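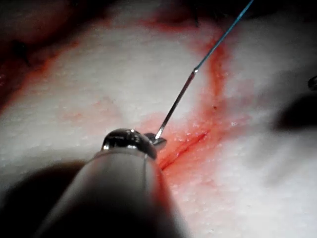 Needle driver lets go of the needle mid-throw, no fault shown on the console

Posted in Surgical and lab robotics, Faults and safety

Tobiloba Lawal

Hi all, hoping somebody has run into this one. I look after the practice rig at a training lab and we've got a Toker arm with a Sterinden needle driver on it. We use it for suturing drills on practice material, no patients anywhere near it, so please don't panic on my behalf!

What happens is the jaws let go of the needle partway through a throw. It isn't a slow slide either. One moment the grip is fine and the thread is coming along behind, and the next the needle has swung round in the jaws or dropped out altogether. The console still says CLOSED and the grip bar stays green the whole time. No fault, no beep, nothing in the log except a normal close command.

It started in July. At first it was once in a blue moon and I blamed whoever was driving, but on Friday it did it 6 times before lunch, and two of those were me, so I can't really keep blaming the trainees. One of the needles went missing for ages and we had to stop the session until we found it stuck in the drape.

Things I've tried:

Swapped needles for a fresh box. Same thing.

Rehomed the arm and ran the grip calibration. It passed. Did it again after lunch and it passed again.

Cleaned the jaws with the little brush that comes in the kit.

Turned the grip force up two notches. This helped for an hour or so, then it went back to its old tricks and I was nervous about bending needles, so I put it back.

It seems to be worse when the wrist is bent a long way over. With the wrist straight I can tug on the needle and it holds. The use counter on the driver says 174 and our paperwork says they're good for 2,000, so I didn't think it could be worn out. Is it software? We had an update in June. I'd love to not send the whole arm away if I can help it, as our next course is coming up and we only have the one.

Brenda Olivares

I've been through this exact thing, so my sympathies. My money's on the grip cable in the driver, and I'd leave the software alone for now.

The bit that catches people is what the console means by CLOSED. On our setup it's reading the motor at the back end of the shaft, and it has no idea what the jaws are doing out at the tip. If the cable has stretched or started to fray near the wrist, the motor goes to its closed position quite happily and the jaws don't get the full squeeze. Bend the wrist over and the cable path changes a little, and you lose even more. That would fit with yours holding when it's straight. It would also explain the calibration passing, if yours does it with the wrist straight like ours does.

First thing, tag that driver and stop using it. Please don't keep nudging the force up. You're loading a cable that may already be on its way out, and a snapped strand at the wrist is a nasty little thing to have poking about. Same goes for loose needles. We count them out and count them back now, every session, and if the count is off the arm gets parked with the brake on before anybody puts a hand in there.

Then put your spare driver on, if you've got one, and repeat the drill with the wrist bent right over. If the slipping goes away, it's the driver. If it follows you onto the new one, then it's the arm side and you'll need the service people.

While the bad one is off, have a look at the wrist under a magnifier with a good light. On mine I found a couple of broken strands you couldn't see otherwise. Check the inside faces of the jaws too. If the tread has gone smooth in one spot, the needle will turn in it no matter how good the cable is.

About the counter, I wouldn't trust it. Ours only clicked over when a driver was attached, so one that stayed on all day counted as a single use. If your lot leave it on between trainees, 174 could be a heck of a lot of throws.

And do write it up for the maker, even though it was only practice material. A grip light that stays green with the needle on the floor is worth reporting whatever the cause.

Gandley

we had a Xaba one do this and it was just gunk in the jaws. soak it overnight, the brush doesn't get in the corners. worth a go before you spend any money

Tobiloba Lawal

Thanks both. Brenda, ours lives on the arm all day, so that's the counter explained, I reckon. I've tagged the driver and I'm borrowing a spare from the lab upstairs to try with the wrist bent. Gandley, I'll soak the old one after I've had a proper look at it under the magnifier, but it's staying off the arm for now. Will post back when I've run the drill.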